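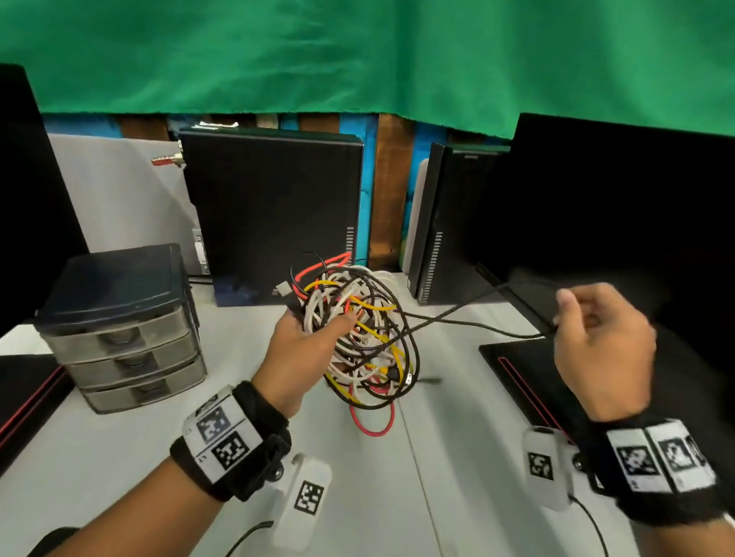

Chapter 6
Releasing Music Without a Label

When Natália Sýkora finished her first EP, she had four songs, a laptop and no contract. She uploaded the songs in July through a small distributor called Clona, and two weeks later they could be heard on the major streaming services. In its first month the lead track was played 300 times. She had expected more, and she had no clear idea of what to do next.

Her position is a common one. Recording and delivering a song used to be the expensive part of a release, and a label paid for it in exchange for rights. Today an artist can cover both from a modest budget. The work that remains is finding listeners, registering the songs correctly and collecting the money they earn. This chapter deals with that work.

We begin with the difference between a recording and a composition. A single song carries two sets of rights, and they are often owned by different people. Sýkora wrote her own words and melodies, but two of the four tracks were built on music by Vilém Lukáč, a producer from Gostdale. The two had never put their shares in writing. Section 6.1 explains how a split sheet works and why it should be signed before the release date.

Section 6.2 compares three ways of getting music to the streaming services: paying a yearly fee, paying per release, and giving up a percentage of income. None is cheapest in every case. An artist who releases one single a year will reach a different answer from one who releases ten.

Section 6.3 looks at promotion. Sýkora sent her second single to 96 blogs, radio shows and playlist editors. Most did not reply. A local program, the De Haan Hour, played the song twice, and the weeks that followed brought more than 1,000 new plays — a small figure, but one she could trace to a source. We will use her mailing list and her messages as working material.

The chapter closes with a case study of Prendano, a duo that turned down a label offer after its debut and kept its own masters.

Key terms
master recording
composition
split sheet
distributor
performance royalty
mechanical royalty

Before you read
Choose a recent debut single by an artist you follow. Find out who is credited as writer, who is credited as producer and which company released it. Keep your notes for the exercise on page 116.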